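Automation at a small workplace (overview)

Workplace automation is the handing over of some part of a job to a machine, or to a person working with a machine's tool. Most articles on the subject start with car plants. I'd like to start with table work, the picking up and standing up of small things, as it's where I earn my living and I think it gets skipped.

How the work is done

In table work the worker holds a two-finger gripper by hand and does an ordinary chore with it. The recorded movements are later used to train a robot arm. At Sodon, where I work, the chore called Soto is paper cups: find one on its side, close the pads on it, set it upright, go on to the next. Sounds like nothing, right? It took me 25 tries to get one I was happy with, and my thumb ached until supper.
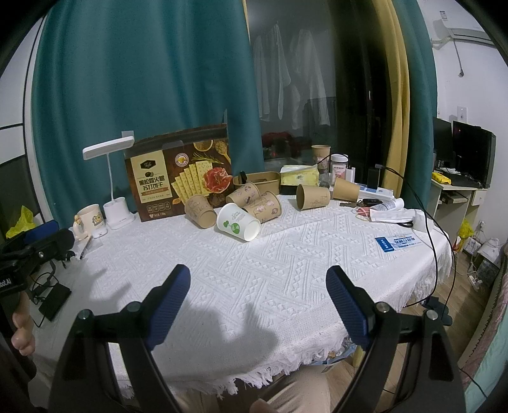
Paper cups on a table during gripper work, most of them on their sides.

The clutter matters as much as the cups. A bare table teaches a machine about bare tables, and real people keep mugs, keys and cracker boxes within reach. So the stuff stays, and you learn to work between it (I've gotten weirdly fond of the mug with the yellow cartoon on it).

Changes in skill

People new to the job squeeze too hard. Paper cups buckle, and a buckled cup goes in the trash. You come in slow with the jaws wide, one pad on each side, and you close until the cup just stops shifting.

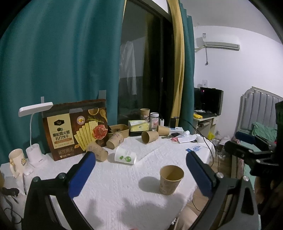 I also had to unlearn helping with my other hand, which took 2 weeks and a lot of muttering. Older hands from the packing line at Rocha picked it up faster than I did - they already knew how little force a carton needs.

Changes in the working day

A shift at Sodon is 6 hours, with a stop every 14 cups to shake out your wrist. The lifting is gone and so is most of the walking. What came in its place is attention, and you get tired in a different spot, somewhere behind the eyes. Pay is by the hour. The Cleder shop tried paying by the cup one December and dropped it, as people rushed and the grips got sloppy.
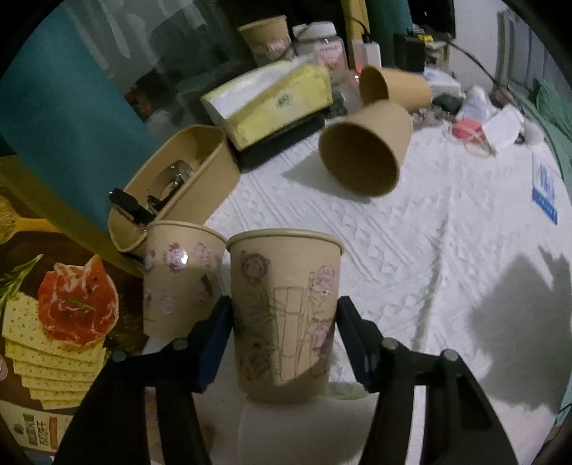

Decorated cups are the favorites around here, and I'll admit I handle the ones with drawings more gently.

Effects on jobs

Will the arm take over the packing line? Some of it, I'd guess. Rocha has moved a few packers to checking and repair, and the ones I talk to like the repair bench and miss the company of the line. Opinions at Sodon are split, and they change with who's had lunch.

See also: hand tools; piece work; repetitive strain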